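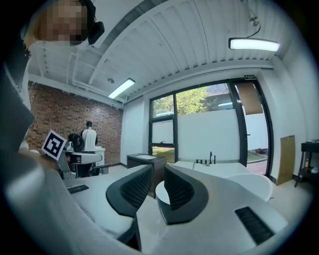

Varnthorpe showroom, ground floor

Workshop tips: storing and cutting brass and copper strip

Brass and copper mark more easily than people expect. Most of the scratches we get asked to polish out were made on the shelf, before any work was done.

Store strip flat and off the floor. Lengths leaned against a wall take a bend that is hard to get out again. Put paper between the pieces, and leave the protective film on until the job is finished. Film that has been on for years may leave glue behind – mineral spirits on a soft rag will lift it. Open a window first.

Keep copper away from bare steel. In a damp garage the steel will rust, and the rust stains whatever is lying on it.

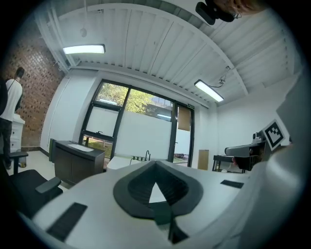 Sosside, December 2018

Marking out. Use a fine felt pen for the rough lines and a scriber only where you are going to cut. A scribed line on a face that will show is there for good. Our standard strip comes in 305 mm lengths, so allow for the width of the blade if you want two equal pieces.

Cutting. Thin strip can be cut with snips, but the edge will curl. A fine-tooth hacksaw is slower and leaves it flat. Clamp the strip between two scraps of wood and saw through all three.
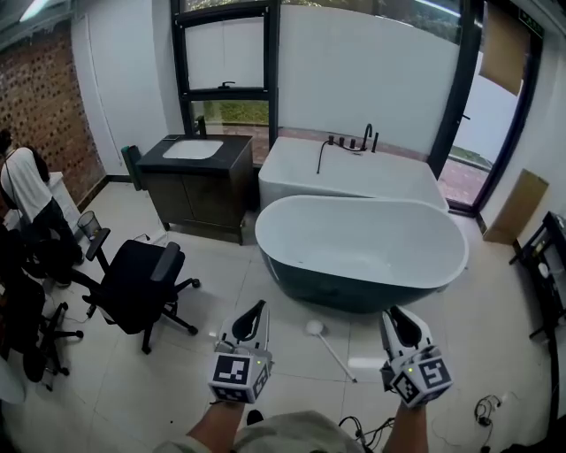 Oval tub in dark teal-green, with a white tub and black faucet behind

Edges. File in one direction, away from you, and brush the teeth out often. Brass filings are sharp and travel on socks. Finish with 600 grit paper wrapped around a flat stick.

Polishing. A pea-size dab of Barta 722 does a full strip. Rub until the cloth turns black, then change to a clean one. Lacquered brass should not be polished at all – wash it with dish soap and dry it.
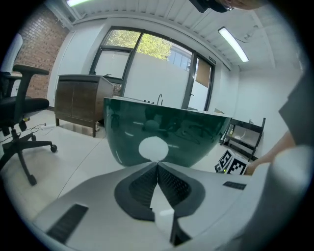
Soldering copper

Clean both faces right before you start, and keep your fingers off them afterward. Heat the metal and touch the solder to the joint, away from the flame. Let it cool without water. Offcuts can be dropped in the scrap bin at the Maditton counter.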